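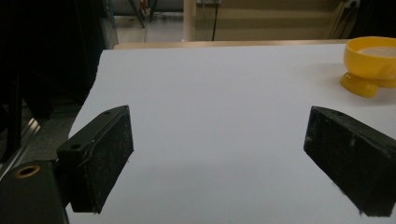
The yellow bowl, filled, on its little foot. White top on the table, wooden edge behind.

The Kirnach kitchen table: a gallery, first page
Posted Apr 3, 2018

Welcome, and do come in. I have been meaning to start these pages for longer than I care to admit, and now that the evenings are getting lighter I have finally sat down with a pot of tea and got going. The idea is simple enough. We have a great many bowls, dishes, jugs and tins in the kitchen at Kirnach, picked up over the years from markets and relations and the backs of other people's cupboards, and I would like them to have a page of their own, with a few words from me under each one. I am opening with the yellow bowl, which gets more use than anything else we own.

About the yellow bowl

It is plastic, it is very yellow, and it stands on a short base with rounded lobes, a bit like a flower turned upside down. I found it in Nusatov on a wet morning when I had gone in for curtain hooks. The lady on the stall wanted 16 crowns for it and I gave her 20, partly from guilt at having picked up and put down nearly everything else she had. I came home without the curtain hooks (they were got later, by post, and were the wrong size).

What I like best is the way the colour spills out of it. Stand it on anything white and you get a soft yellow glow beside the base, which cheers me up no end on a dull day. The rim is nicely rounded too, so it is comfortable to carry in both hands, and the foot lifts it just enough that you can get your fingers underneath. My grandmother had a glass one in much the same shape for stewed pears, and I suspect that is half the reason I bought it.

It has held custard, pancake batter, soured cream for a crowd, semolina, and once a quantity of wallpaper paste — I scrubbed it very thoroughly afterwards, so please do carry on coming to supper. Pale things suit it. I tried beetroot salad in it one winter and it looked dreadful, and it took two days of soaking before the pink went.

About the table

The table came from the Kratochvíl house when they moved to the flat, and it was carried up our lane by four people and a wheelbarrow. It is a light-coloured wood and marks if you so much as look at it, so for anything messy I like to have something white laid over the top. It makes the wood last, and I find I can see what I am doing much better on white, particularly now that my eyes want more light than our kitchen lamps are inclined to give. The far side of the room is always a little gloomy after lunch. We have talked about another lamp over there and I dare say we shall talk about it again next year.

Vasiliki Kalogeropoulos, who stayed with us for the whole of last spring, used to do all her pastry at this table and would not hear of a proper board. Her recipe for the semolina cream is still pinned inside the pantry door, in pencil and getting fainter. It starts with 2 litres of milk, so it is not one for a quiet evening at home, but if anybody would like it I will copy it out properly.

Still to come

I have the blue enamel jug to do, and the biscuit tin marked Lurix which has lost its lid and found another, and a set of pudding moulds from Mark Anthony Tagle that deserves a page all to itself. He brought them over wrapped in tea towels and we have kept the tea towels as well, I am afraid. I hope to have them up before the end of April, weather and garden permitting. The jug will probably be first, unless I can't get the mark off the handle.

If you have a footed bowl of the same sort, in any colour, I would dearly love to hear about it. I have been told they were made in green and in a sort of orange, and I have never seen either. There is a guestbook link at the bottom of the main page, and I read everything, although I am slow to answer when the seedlings need pricking out.

Back to the Kirnach main page
Guestbook
Next: the blue enamel jug (coming soon)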